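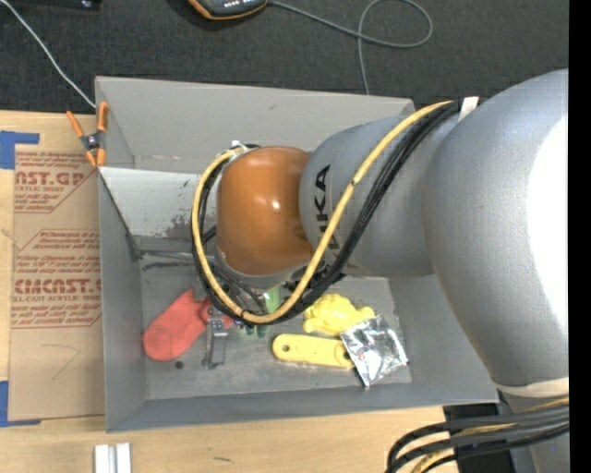 **Can we teach a pick task without writing code?**

Most customers do. An operator guides the arm through the task by hand or with the remote unit, the Lobo controller records it, and the recording becomes a program you can edit, replay or export.

# Lobo Teaching Kit for Industrial Arms

The Lobo kit adds hand guiding and remote teaching to a six- or seven-axis arm you already own. It is made by Drullthorpe and sold with or without the Clarier software license.

## What it does

There are two ways to record a demonstration.

**By hand.** Hold the guide handle, squeeze the enable grip and move the arm. The controller logs joint positions, wrist force and gripper state at 125 samples per second. Let go of the grip and the arm holds its position.

**By remote.** The Drelunari hand unit drives the arm from outside the cell. Use it when the reach is awkward, when the part is sharp, or when the operator's hands would block the overhead view. Motion scaling runs from full speed down to a tenth, and the setting is saved with each recording.

You can switch between the two in the middle of a task. Many users bring the arm to the bin by hand and do the last few inches by remote.

## Bin work

Picking from a bin of mixed items is the most common job for this kit. Soft fabric, foil packets, flat bars and lumpy shapes each need a different approach angle, and it is quicker to show those angles than to type them in. Clamp the bin to the table before you start. If it shifts between recordings, the saved approach paths will no longer line up.

Leave slack in the cable bundle at the wrist. A loop that is too tight pulls on the force sensor and shows up as drift in the log.

## In the box

- Lobo controller
- Guide handle with enable grip
- Wrist force sensor and adapter plate
- Drelunari hand unit with cord
- Cable ties and wrist cable guide
- Printed setup sheet

The adapter plate is cut to order. Send us your flange drawing.

## Specifications

| Item | Value |
|---|---|
| Sampling rate | 125 per second |
| Onboard storage | 4,000 demonstrations |
| Force sensor weight | 394 g |
| Controller supply | 19 V DC, adapter included |
| Export formats | CSV, JSON, Clarier project |

Recordings over the storage limit are not overwritten. The controller stops and asks you to export.

## Before you order

Your arm's controller must accept an external motion input. On some older cabinets this is a paid option from the arm maker. The kit does not replace your safety controller, and the enable grip has to be wired into your existing stop circuit by a qualified person.

Training is one day, on site or at our shop, taught by Carolina Barreto. Sessions start at 8:30 a.m. For adapter plates and compatibility questions, ask for Leonilde Abreu in applications. Plate orders received by Monday noon go to the machine shop the same week.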